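Equipment Review: Skomberg Gripper Service Kit
Reviewed for the Barrera Laboratory by Azucena Cisneros
24 March 2018

The Skomberg Gripper Service Kit is sold as a complete set for the routine care of electric two-finger grippers. It contains a torque driver with 4 bits, a set of finger alignment gauges, replacement finger pads, a tube of grease, cable clips and a printed service schedule. The laboratory purchased the kit in October for its two-arm housekeeping cell and has used it for all scheduled maintenance on that cell. The kit was paid for from the regular equipment budget.

Before the purchase, the cell was serviced with general shop tools. Finger alignment was checked by eye, and fasteners were tightened by feel. Results varied with the person on duty, and the service log shows it.

Setup with the kit begins at the gauges. Each gauge slides between the closed fingers and gives a plain pass or fail at three heights. A full check of both arms takes 14 minutes once the operator has done it a few times. The driver clicks clearly at its set value and fits into the space behind the finger mounts, which our older Pikon driver could not reach without removing a cover. The cable clips are adequate. They hold well on straight sections of the arm but tend to creep near the wrist, and staff have gone back to hook-and-loop ties there.

The finger pads deserve the most attention. The cell's regular work is sweeping, with a dustpan held in one gripper and a hand brush in the other, and both tools have smooth handles that turn easily under load. The original pads had become glossy, and the brush would rotate during a stroke. The Skomberg pads are softer and have held the handle angle through 1,000 logged strokes with no adjustment. Small, light debris such as crumpled foil is a demanding test of the setup, as the bristles must meet the surface at a steady angle on soft bedding, close to the lip of the pan. 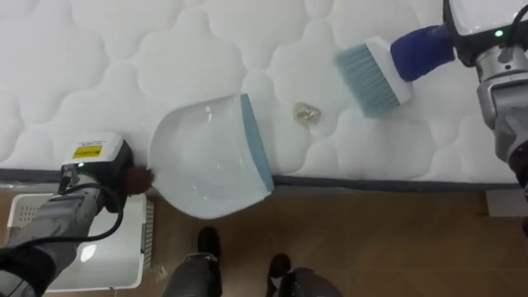
Yoshinori Takagi considers the pads too soft for general use. He reports that on his own cell, which handles boxed goods, a set lasted only 3 weeks before the corners began to tear, and he recommends the firmer Coka pads for any gripper that meets cardboard edges. He also asks that reviewers state the handle material when they publish wear figures.

The second point is accepted, and handle material will be recorded in future reports. On the first, our experience is limited to household tools, and readers with heavier work should weigh his results accordingly.

The printed schedule is the weakest part of the kit. It calls for fresh grease at every service, far more often than our grippers need, and it says nothing on cleaning. Grippers that work near the floor collect lint — the finger slides most of all — and grease applied over lint makes matters worse. Our staff now wipe the slides with a dry cloth at the end of each shift and apply grease only when the motion feels rough by hand with the power off.

The case is sturdy, and the gauges sit in labeled slots. Replacement pads may be ordered separately, but the bits may not.

The kit is recommended for cells that handle light tools. Laboratories that already own a suitable torque driver may prefer to buy the gauges and pads alone.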